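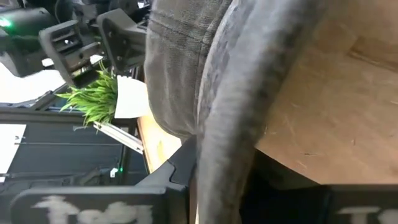
Text by our correspondent for the Makeck workshop pages, 19/09/2026

The open day at Geson began at ten, and before eleven there was already a line at the table where a robot was working with a cap. I had an appointment with the engineer who leads the handling group. She asked me not to print her name, and she preferred to talk standing, so that she could keep one eye on the arm.

I asked first why a cap. "Visitors expect a box or a bottle," she said. "A box has the same shape every time. A cap has a soft part and a stiff part, and the soft part changes when you touch it." She pressed the crown of another cap with her thumb, and the wrinkles stayed. "For the robot this is now a different cap."

The one on the table was gray, with a washed look, and its brim was curved. A small camera sits at the wrist of the arm, close to the two black fingers, and the engineer spoke about it more than about the motors. In her opinion the view from the wrist is the most useful one and also the most difficult to read. "It is very near to the thing. Often it sees the cap from the side, and the cap fills almost everything. A person would step back. The arm must decide with what it has."

The group has trained with 200 caps and hats, most of them bought second-hand in Tillman. The work began in January with two people and one table. I wanted to know how many attempts they have made since then, and she answered 1000, but she added that she does not like this number. "People hear it and think we are finished. Many of these attempts were the same mistake."

What mistake? "Taking the brim too hard. The brim keeps the mark, and then the customer is not happy." The customer she has in mind is Busell, a sorting center for used clothes, where caps are still separated by hand.

A boy near us asked if the robot could put the cap on his head. The engineer laughed and said no, the safety rules do not permit it, and her mother had asked the same thing.

I also asked about the plant beside the work place, with long thin leaves like grass. She said it came from her own kitchen and that it gets more light at Geson.

The demonstration will be repeated in the afternoon, in the same room. Entrance is from the yard, and children must come with an adult.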